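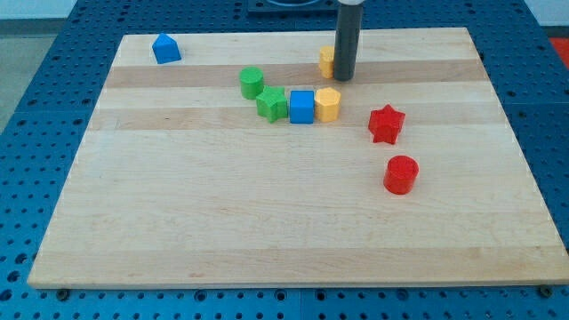 Serial over GPIO on the Pratbridge board, second attempt

The Lurden motor shield has been on my desk for 2 weeks, and until last night the Pi would not talk to it. These are my notes on what was wrong, mostly so I can find them again in September when I rebuild the card.

The setup is a Pi 3 Model B, a Pratbridge level shifter, and the Lurden shield with its stock firmware. The shield expects serial at 115200 baud, 8N1. On the Pi 3 the full UART is assigned to Bluetooth by default, and the header pins get the mini UART, whose baud rate is tied to the core clock. When the clock changes, the baud rate changes with it. My symptom was a clean handshake followed by garbage after 50 bytes or so of traffic.

I added two lines to config.txt:

enable_uart=1
dtoverlay=pi3-disable-bt

Then I disabled the hciuart service and removed console=serial0,115200 from cmdline.txt. If you skip the second step, the login prompt goes out to the shield, and the firmware tries to parse it as commands. Mine answered with error 34, which the Lurden manual lists as "reserved."

After a reboot, /dev/serial0 should point to ttyAMA0. Check with ls -l before blaming the wiring. I did it in the other order and resoldered a header that was fine.

There was a second fault. The level shifter needs both reference voltages connected, 3.3 V on the low side and 5 V on the high side, plus a common ground. I had left the low side floating. Danilo Enriquez spotted it in the photo I posted on the Drunarby list.

With both fixed, I ran a loopback script that sends 506 packets and compares the echo. No errors on three runs. Bluetooth is gone with this overlay. If you need it, pi3-miniuart-bt swaps the two ports, but you should also set core_freq=250. I haven't tested that.

Next is the encoder feedback. The Javier library polls it in a loop with no timeout, so a missing encoder hangs the whole program. I have a patch half written and will post it when it survives an unplugged cable.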